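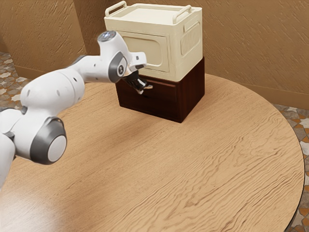 Doina Vidmar wanted it on record before anything else that she came in a skeptic about simulation kits and would be leaving with a login. She had expected a toy. What she got was a drawer that took some thought to open, and she would like more of them please!

Minutes, Kukamell trial review
Friday, 9:30 a.m., upstairs meeting room
In the chair: Nuria Arroyo
Minutes: Nuria Arroyo (sorry for the typing noises)

1. Last minutes
Agreed as sent, with one fix: the Kukamell license we are trying is the single-seat one, and the minutes had it down as the team license. Nuria has corrected the shared copy.

2. Where we are with the trial
Quick recap for those who missed the first session. Kukamell is the simulation kit from Prinoteck. You get a furnished room, an arm with a two-finger gripper, and a set of household tasks, and you can either drive the arm yourself or let your own controller have a go. We have stayed with the drawer task on the round table the whole time, and we're glad we did. It looks simple and it has a bit of everything in it: reaching, lining up, closing on the handle, then pulling in a straight line without dragging the cabinet along.

Total so far is 1,693 logged runs, most of them overnight on the spare workstation. Doina did a good many of the daytime ones by hand and says she got noticeably better at it, which made us all want a turn.

3. The close view
Long and happy discussion. The kit gives you a room view and a close view at the same time, and several of us had been ignoring the close one. Doina made the case for it. From across the room you can convince yourself the fingers are lined up with the handle when they are off to one side. Up close there is no arguing, you see the tips and you see the bar.

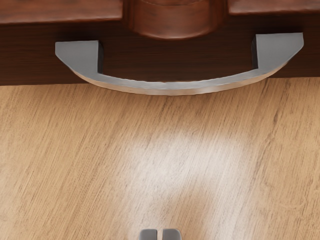
She also likes that the handle is a curved bar standing off from the drawer front, so coming in at the wrong height gives you a glancing touch that slides off. Our own bench cabinet has a flat pull and has been letting us get away with sloppy approaches for months. Nuria asked if the contact in the kit feels believable. Doina thought yes for light pulls, and wasn't ready to say for hard ones. Left open.

There was a side conversation about wood grain and glare on the surfaces. Our old setup had flat gray everything and our vision code loved it, then fell apart the minute it met a real table. Having shine and pattern in there from the start is a real plus and we should say so in the write-up.

4. Things stacked on top
Raised by Nuria. In this task there is something sitting on top of the cabinet, and she wondered whether it was just dressing. Doina has found it matters for planning: the arm has to come past it and keep the wrist clear, and the planner's favorite path is often too tight. She would like to be able to switch it out for taller and shorter objects.

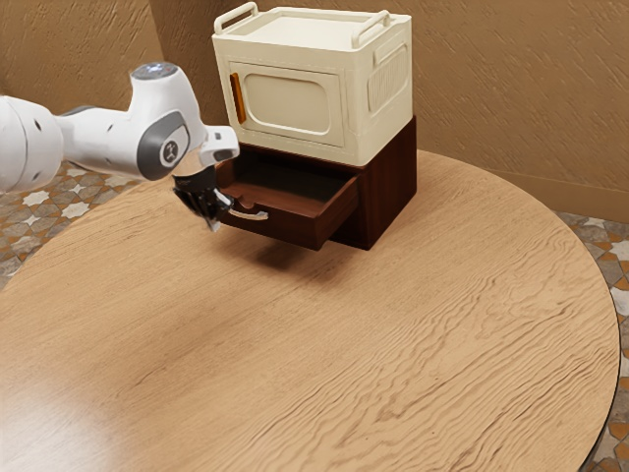 We went over how an open drawer ought to be scored. At present we only check how far it has traveled. Suggestions were to add whether the cabinet moved on the table, and whether the gripper let go cleanly afterward. Both values are already in the log files, so this is a small job. Doina will take it, and was clearly hoping to be asked.

5. Cost and add-ons
The single seat is quoted at 1,075 euros for the year. The Delić pack (extra cabinets, hinged doors, a few odd handles) is priced separately and we don't have the figure yet. Setup took around 2 hours on a clean machine, and the install guide is a pleasure to read. Feeling in the room was strongly in favor. Nuria would still like to see the Delić price before we sign.

6. Letter from the supplier
Read out in full and copied in here at Doina's request.

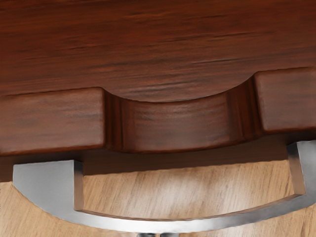 Drunen, April

Dear both,
Thank you for the long list of comments, we enjoyed it very much. Changing the object on top of the cabinet is possible now through the room file, and we will send you a short note on how. Hard pulls are fair criticism. The friction settings are being reworked and you are welcome to try the early version. The Delić quote will follow separately.
With kind regards,
Prinoteck support

Doina would like to say yes to the early version straight away. Agreed.

7. Actions
Doina: new scoring, early version, 5 sample runs saved for the write-up
Nuria: chase the Delić quote, book the workstation for another round of nights

Next meeting once the quote is in. Closed at 10:40 a.m., and Doina stayed behind to open one more drawer.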